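We changed the lights in the kitchen and the hall

For three years I complained about the light in our kitchen, and last month I finally did something about it. The old fittings were fluorescent tubes, which made a small noise in the evening and gave everybody a grey face. My wife said she did not hear the noise. I heard it every day.

The new ones are from Brellura. They are flat LED panels with a separate driver, and the driver sits above the ceiling in the hall, so one box feeds four lamps with low voltage. I like this idea very much. If the driver dies I must open only one place, and the lamps stay where they are. Bernadette Kavanagh, who did our wiring when we moved to Hurnstead, came to connect it, for I do not touch the mains side myself.

I was writing down the meter before and after. In August of last year the house used 151 units, and this year in the same month, with the new lamps for 14 days only, it was a little less. It is too early to say more, as we were also away for some days. The whole job cost 1,533 with the dimmer, and the first offer I received was 1,827 without it.

The dimmer is the part I am not content with. At the lowest position the light does not go down smoothly, it makes a small jump and then it is off. Bernadette thinks the driver has a minimum load and we are too close to it. I wrote to the shop and I wait for an answer.

The colour, on the other side, is very good. I chose the warm white for the hall and the neutral for the kitchen, and I was afraid the two would look strange together through the open door – they do not.
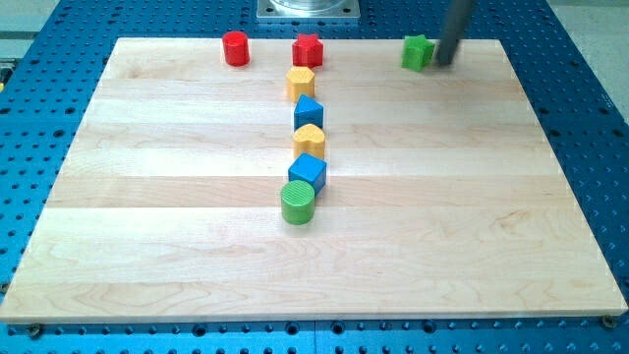

Coloured shapes on the pale wooden board.

Next I want to do the lamp over the stairs, where the cable is old and I don't know yet which way it goes inside the wall. If somebody has used the Brellura driver with a different dimmer, please write me which one.

Posted 7/10/01

Recent posts
Choosing a lamp for the desk
The Kotivton timer after one winter
Why my outside light came on at noon
Labels for the fuse box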